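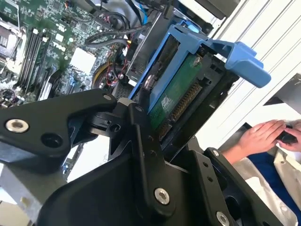 Florêncio Cordeiro: Before anyone compares payload ratings, settle how many spare finger sets go in the first order. Our quote left them off and they came back as a separate line with freight.

murnen_bench: Noted, spares are in the revised sheet. For those joining now, the job is drive removal from retired desktops, mostly Dell, blue plastic caddies. The plan on paper is 2 cells and a target of 40 machines per shift. The open item is whether we buy the Findano gripper or the Clikholm one. The Findano has the longer stroke. The Clikholm costs 600 less per unit and uses bolt-on fingers we could cut in house.

tray_and_tote: Stroke is the wrong thing to pay for. A caddy tab is narrow. What you need is fingertip clearance next to the drive cage, and neither data sheet gives tip width at full open. Ask both vendors for a drawing before you sign anything.

murnen_bench: Asked Tuesday. Clikholm sent a STEP file. Findano sent a brochure.
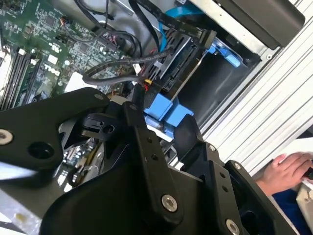
Cables are the other budget question. The data and power leads end right beside the drive, so either a person unplugs them first or we pay for a second tool. I have the person in the plan at half a shift per cell.

Florêncio Cordeiro: Half is low. Full shift for the first quarter, then cut it if the logs support it.

kestrel9: I disagree with both of you. If a person is already unplugging leads, that person can pull the caddy in the same motion. Price the job with no robot and see what the cell is really saving.

murnen_bench: Did that. By hand wins on this step alone. The cell pays only if it also does the memory and the sorting, and those are in phase 2, not yet funded.

kestrel9: Then buy one cell.

tray_and_tote: Agree on one cell. Disagree on manual, the wrist complaints at Meireles came from exactly this task. Put 5 finger sets on the order and get the integrator to hold the price on the second cell through August.

murnen_bench: One cell, 5 sets, Clikholm pending the tip drawing -- I will post the revised sheet when purchasing sends it back.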